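Home | News | Trade | Standards | Archive | Search

Gillencombe moves grocers to price-per-weight labels on loose vegetables

Reading time: 4 min

Shops in Gillencombe that sell loose vegetables will have to show a price per pound on every shelf label from April, including for items that are charged by the piece. The rule was adopted by the district trading office and applies to any store with more than 200 square feet of sales floor. Market stalls are exempt for the first year.

At present a store may sell a head of cabbage at a flat price and give no weight. Under the new rule the flat price can stay, but the label must also carry a unit price, worked out from the average weight of the batch on display. The average has to be taken from a sample of at least 21 pieces, or from the whole batch if it is smaller than that. 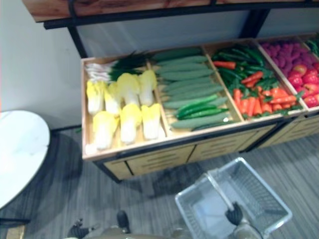

Page last changed: January 16, 2022

Leafy vegetables are the main reason for the change. The weight of a head of napa cabbage varies widely within one delivery, and two heads sold at the same price can differ by a factor of two. The trading office checked 264 labels in local stores before drafting the rule and found that flat-priced cabbage, cauliflower and celery root showed the largest gap between the cheapest and the most expensive pound. Onions, potatoes and carrots were nearly all priced by weight already and showed almost no gap.

The text of the rule sets out three points on the labels themselves. The unit price must be printed at no less than half the height of the selling price. It must use the pound as the unit, with ounces allowed only for herbs, garlic and ginger. Where two kinds of vegetable share a compartment, each needs its own label, and the labels must be placed so that it is clear which one belongs to which.

The last point drew the most comments during the consultation. Several stores said that shared compartments change during the day as stock runs down, and that fixed label rails do not allow for this. The office kept the requirement but added that a hand-written card is acceptable until the end of the trading day.

Stores may recalculate the average weight once per delivery. They must keep the sample record for 4 weeks, on paper or in electronic form, and show it on request. Scales used for sampling need a valid verification mark. A customer scale on the sales floor may be used for this purpose if it meets the same accuracy class.

Two suppliers of label systems, Nasix and Varex, have told the office that their current software can print the second price without new hardware. Nasix expects to send out an update before the rule takes effect. Varex said the function is present in its latest release but is switched off by default, and that users of older releases will need to upgrade. Neither company gave a price.

For stores without electronic labels, the office will publish a conversion table. The table lists selling prices in steps of five cents against average weights in steps of one ounce. Rounding is to the nearest cent, and half cents are rounded down.
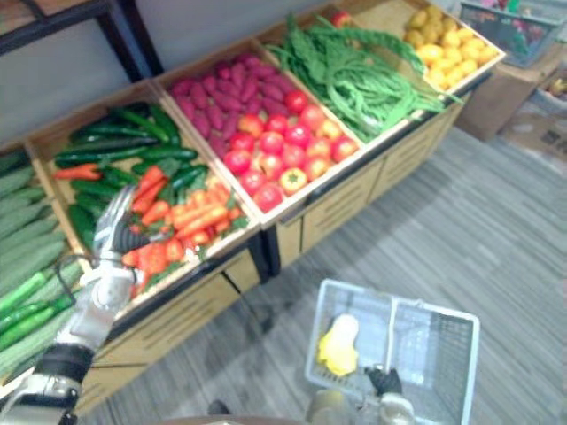 Poppy Goodall wrote in to say that the sampling rule is workable for cabbage but poorly suited to cucumbers, which her store buys in three sizes and sells from one crate at one price. A single average, she argued, would describe none of the three, and she would sooner see a stated weight range. She also asked whether a batch made up of two deliveries counts as one or two.

The office's guidance note answers the second question: mixed deliveries are treated as a new batch and must be sampled again. It does not mention weight ranges. Elsa Kinnunen, replying for the office, said ranges had been looked at and dropped on the grounds that they cannot be turned into a single unit price — the rule's only purpose — and that stores remain free to print a range in addition.

Inspections will start with a notice period in which stores receive written advice and no penalty. The length of that period has not been set. Labels for packed vegetables are covered by separate rules and are not affected.

Contact the editors | Copyright Gillencombe Trade News | Back to top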